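Hand-Held Gripper Kits: Buying and Planning FAQ
Hunum Equipment Desk, Zetville. Last updated 6/9/25

Who is this page for?
Labs, schools and small teams that are pricing hand-held grippers for recording desk and table tasks. If you need a quote for a full arm, use the arm request form instead.

What comes in the standard kit?
The Fivik kit has the gripper, a camera mount, one set of ridged pads and a carrying case. The camera and memory cards are quoted on a separate line.

How many grippers should we order?
Most first orders are for 2. One is in use while the other is charging its camera or having its pads changed. Sites with more than one recording room should order per room.

Do we need to buy a special table or props?
No. An ordinary desk with ordinary things on it is fine, and we suggest leaving furniture out of the first budget. Please don't spend grant money on matching prop sets. 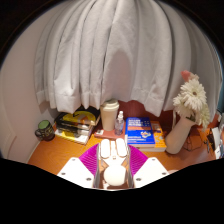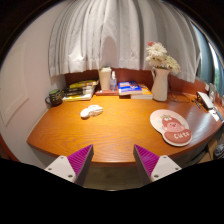 Hand-held gripper at a wooden desk with books, a mug, a spray bottle and a vase of flowers.

What should we budget for wear parts?
Pads are the main one. Plan on 6 spare sets for the first year if the gripper is used daily. Screws for the finger plates are sold in bags of 100, and one bag lasts most sites a long time.

Can we get pads in a different color?
Yes, but colors other than the stock one are made to order and can't be returned. Ask for the current lead time before you set a start date.

Is there a discount for larger orders?
Schools and nonprofits get the Wijesinghe rate, which applies to grippers and pads but not to cameras. Send proof of status with the first order. You won't have to send it again.

How long does delivery take?
Kits in stock ship within a week. Orders placed in August take longer, as the shop closes for nearly half the month. If your funding has to be spent before the fall, get the purchase order in by July.

Should we buy or rent?
Rent if the project is shorter than a school term. Rental fees can be put toward a purchase if you decide before the rental ends. Worn pads are not charged to you, but a lost case is.

What do people forget to put in the budget?
Storage, usually. Video files add up fast, and drives cost more than pads over a year. Also allow paid time for clearing and resetting the desk between recordings.

Can you invoice us in two parts?
Yes, for orders that include cameras. Note it on the purchase order.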